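4.2 Filling the carton

Small goods going out in shared cartons turned out to be the richest part of our Laryea study. We followed 300 packing jobs at the Promdale site through March, and the habits people bring to a plain cardboard box are a joy to trace! Almost every packer squared up the first item against a wall of the carton and let it set the line for the rest. Boxes of one size made this easy — mixed sizes led to far more turning and second tries. Labels mattered too. In 116 jobs the packer chose which way a barcode would face before choosing where the item would go, a step our first coding sheet had missed entirely.

Figure 7. Six black product boxes in an open cardboard carton.

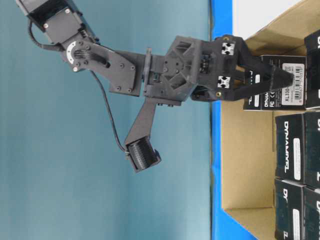
Ivone Honorato, reading an early draft, objected that a neat first row says little about how well a carton travels, and she asked us to score leftover space separately. We do so in Section 4.3.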